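How to hang patterned wallpaper in a small room (and keep the pattern straight)

I've papered four rooms in our house in Pisville now, and the first one was a proper mess. It was a ditsy floral with a stripe running through it, bought in a panic from a closing-down sale in Livville, and I hung it straight off the corner of the room because that seemed the sensible place to start. By the third strip the stripe was leaning like a drunk against a lamp post. So this is how I do it these days, and I get far fewer rude words out of it.

What you'll need

Paste-the-wall paper (much easier than the old sort if you're a beginner), a tub of ready-mixed paste, a roller, a small brush for the edges, a plumb line or a long spirit level, a pencil, a tape measure, a wide smoothing brush, a seam roller, sharp scissors and a snap-off knife with LOTS of spare blades. Please don't skimp on the blades. A blunt one drags wet paper and tears it, and it always tears right at eye level.

Work out how much to buy

Measure the height of the wall and add a bit for trimming top and bottom. Then look at the label for the pattern repeat, meaning the distance before the same flower comes round again. On a big repeat you waste a fair bit on every drop, so buy one more roll than you think. Check the batch numbers match as well! Mine for the back bedroom was batch 651 and I had to ring round three shops to find another one, which ended up coming from a place in Tredell and cost me more in petrol than it did in paper.

Get the wall ready

Fill the holes, sand them flat, wipe off the dust and let it all dry. If the plaster is bare or very thirsty, roll on a coat of watered-down paste the night before (this is called sizing) and the paper will slide about nicely when you're trying to line it up. Old gloss paint wants a rub with sandpaper so the paste has something to grip. Turn the electricity off at the board before you go anywhere near the sockets, and do those bits in daylight.

Draw a straight line first

Walls and corners in old houses are hardly ever true. Measure out from the corner a little less than the width of your roll, hang your plumb line there and draw a faint pencil line all the way down. Your first strip goes against that line and takes no notice of the corner at all. The overlap that turns onto the next wall only needs to be a thumb's width.
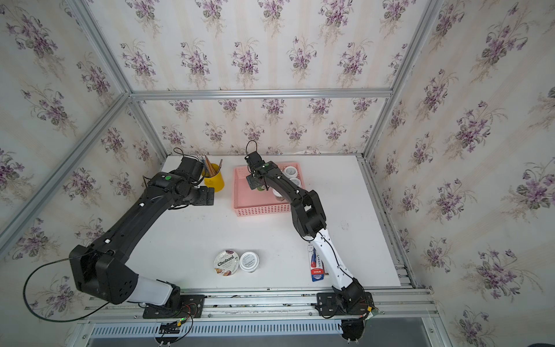
Stripes are the least forgiving thing you can hang, so if yours has any in it, draw a fresh plumb line every time you start a new wall. I used to skip this. I also check with the level after every second strip, and if it's drifting I peel the last one off and do it again while the paste is still wet.

Hanging the strips

Roll paste onto the wall a bit wider than the strip, and use the small brush to get right up to the ceiling and down to the skirting. Hold the paper at the top with the extra bit lapping onto the ceiling, slide it to your line, then brush down the middle and out to the sides. Butt the next strip up against it without overlapping and match the pattern at eye level first - tiny mismatches up by the ceiling really don't show.

If you get a bubble, lift the paper from the nearest edge and brush it down again. Little ones often go as it dries, so leave them till morning before you start poking at them with a pin.

Going round corners

Never try to wrap a whole width round an inside corner. Measure from your last strip into the corner at the top, middle and bottom, take the biggest number, add that thumb's width and cut the strip to fit. Then hang the leftover piece on the next wall against a new plumb line, lapping it over the bit you turned. You do lose a sliver of the pattern there, and with a busy floral you'd have to go hunting for it.

Trimming and tidying

Crease the paper into the join with the back of your scissors, peel it away a touch and cut along the crease, or run the knife along a wide filling blade if you've got a steady hand. Wipe any paste off the front with a damp sponge straight away, as it dries shiny. Go lightly with the seam roller too, and don't use it at all on anything embossed.

I keep the offcuts in a labelled bag in the loft, and so far I've used them to line two drawers and patch the place where the door handle went through.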